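4.2 Where small things come to rest

When we began talking with families about the papers, pens and odds and ends that pile up in a home, we expected to hear mostly about space. What people wanted to tell us about was habit. A retired teacher in the Uysal group spoke for most of an hour about the drawer beside her stove, and by the time she finished we had learned a good deal about her late husband, her grandchildren and the way she pays her bills, all by way of rubber bands and stamps.

We came to use the term "landing spot" for any place where an item is set down without much thought. Landing spots are usually open at the top and close to a door or a seat, and they are forgiving of a poor aim. Markers and pens reach them more often than anything else, as Saraç had already noticed in her pilot visits in February.
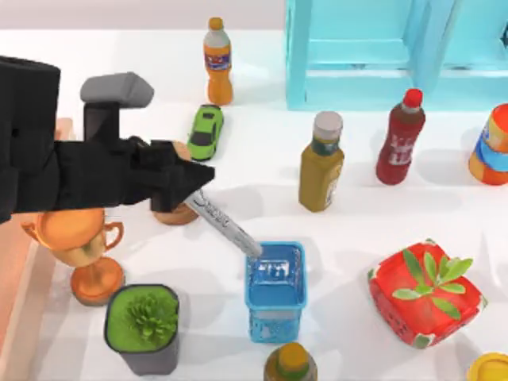
Figure 3a. A silver marker at the rim of a blue plastic basket on a white tabletop.

The second kind of place we called a "sorted spot," and it asks a little more of a person. Somebody has to decide which side the scissors belong on, and then everyone else in the home has to remember it (or be reminded, often at some volume!). In the Lalter interviews, parents described these rules in loving detail, while their teenagers, asked separately, could seldom repeat them. Ersoy suggests that a rule like this belongs to the person who made it, and we are inclined to agree, though our two groups are small and we would not want to lean on the point too hard. 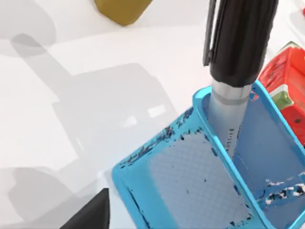 Figure 3b. Desk caddy with two compartments and a raised partition.

Shelving came up later in most of the talks, and the tone tended to change when it did. People were cheerful about their baskets and rather solemn about their shelves. A shelf faces the room, several of them told us, and guests look at it. One father kept his school certificates there and moved his unopened mail somewhere else before company came, a small evening chore he had never mentioned to his wife until our visit.
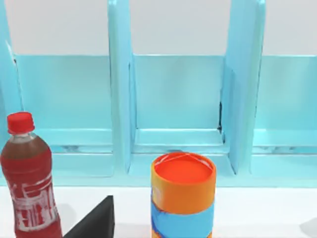 Figure 3c. Light blue open-fronted shelf unit with upright dividers.

We return to the matter of guests in Section 5, where the diary entries let us follow single items from one spot to the next over the length of a season.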